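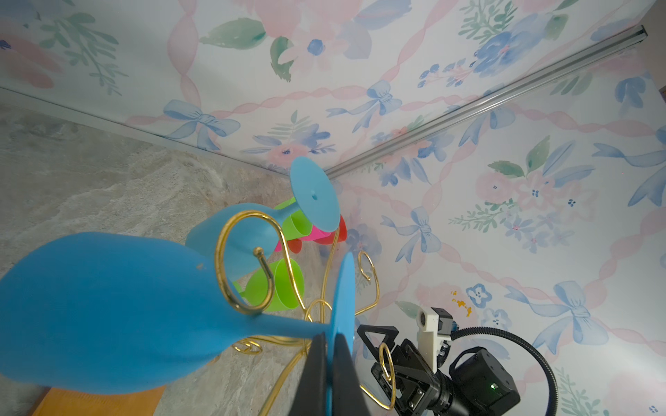

Do you store plastic wine glasses hanging by the foot, or standing up in a cabinet?

Hanging, as long as the rack has room for the bowls to sit without knocking each other. They drain better and you don't lose a whole shelf.

porchlight_deb
Thanks for that, it's the answer I was hoping for! I've been eyeing one of those gold wire racks with the curly arms ever since we got back from the lake (my sister-in-law has one at her place in Calenstead and I was smitten). We have a set of colored plastic goblets for the patio, and they live in a heap behind the mixing bowls, poor things.

mossy_kettle
I'll be the grump and say cabinet. I had a Cluvaretti rack for 3 years and I dusted it more than I drank from it. All those scrolls! You need a cotton swab and a free afternoon.

porchlight_deb
Oh, but the scrolls are the part I love. My kitchen is very plain and I think a bit of gold on the counter would cheer me up in February.

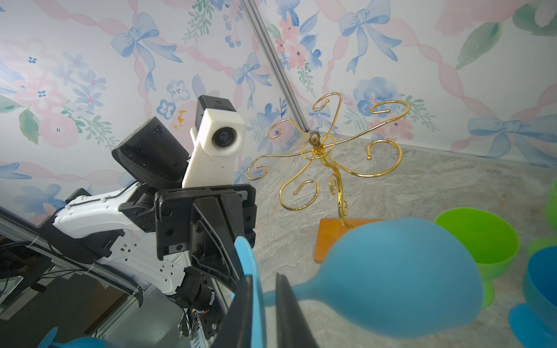 tallboy133
Mossy has a point about the dusting, but you can rinse the whole thing under the faucet if it isn't fixed to a wooden base. With a base, wipe it and dry it right away. I'd worry more about balance. Load one side first and a light rack will lean on you, so go across and back as you hang them.

porchlight_deb
Good tip, thank you, I'd never have thought of going across and back. I measured last night and I have 13 inches under the cabinets, which sounded like plenty until I remembered that you have to lift each glass up and over the hook to get it off.
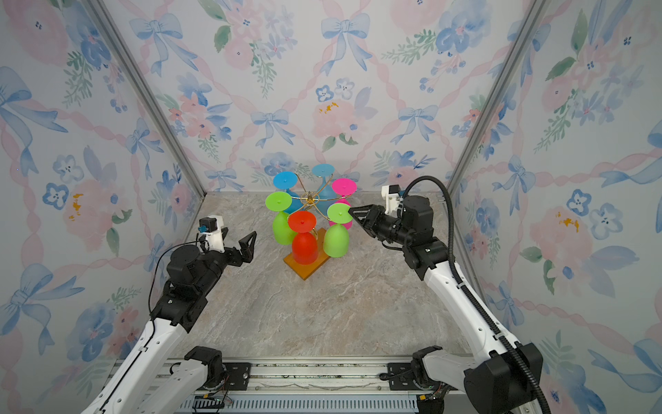
So I may pull the rack forward when company comes and push it back into the corner the rest of the time. Does anybody mix their colors, by the way, or do you keep the matching ones together? I keep changing my mind.

mossy_kettle
Mix them. If you insist on having the rack, you may as well enjoy it.

tallboy133
Matching ones side by side for me, but my wife undoes it every time she empties the dishwasher.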